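Search this site Enter keywords Go

Prisdale Shared Workrooms
Minutes of the Kitchenware and Tables Meeting, January
Held in the back room, 4 p.m. Seven present, one apology, one person who thought this was the lease meeting and stayed for the cookies.

1. Minutes of the last meeting
Approved, with one correction: "the mugs are a disgrace" should read "the mugs are discouraging."

2. The long table and the green mug
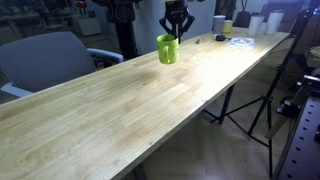
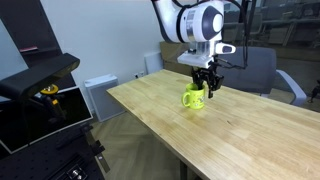
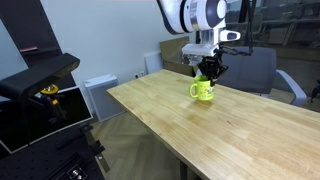 The green mug and the long table, all three views.

The table was discussed first. It was agreed that the pale wood looks very well and that everyone wants to put cups on it. Grarley, who supplied the oil, recommend a fresh coat every 3 months. The last coat went on at a time the meeting could not establish. Two members favored coasters. One member said coasters are how a workroom turns into a waiting room. Coasters were approved, five to two.

The green mug has now been claimed by both the Magalhães office and the Skakach office. Magalhães say it came with them when they moved in. Skakach say the same. Neither could say what the little printed markings on it are meant to be, which the meeting felt weakened both cases. Resolved: the mug is common property until somebody produces a receipt. The handle is to be left alone.

The white cups and the short yellow one go back on the shelf after use. The far end of the table is not the shelf. This was also resolved in October.

3. Cardboard
Boxes against the back wall are to be flattened or collected by the end of the month. Magalhães asked whether a box may be kept if it is "a good box." There followed a longer discussion than the agenda allowed for. Each office may keep one good box.

4. Money
The kitchenware fund stands at $1,654. Table oil and cloths came to $84, which was queried, then paid. A quote for replacing every chair in the building came in at $3,011 and was received in silence. The gray chairs stay.

5. Any other business
The cookies were store-bought again — noted without comment, at some length.
A request for a second teaspoon drawer was held over. The first one sticks.
Skakach asked for the mug item to be reopened. It was not.

Actions
Coasters: Magalhães to buy, plain ones, no slogans.
Table oil: Skakach, before the next meeting.
Cardboard: all offices.
Teaspoon drawer: candle wax to be tried on the runners.

Meeting closed at 5:20 p.m. Next meeting in February, same room.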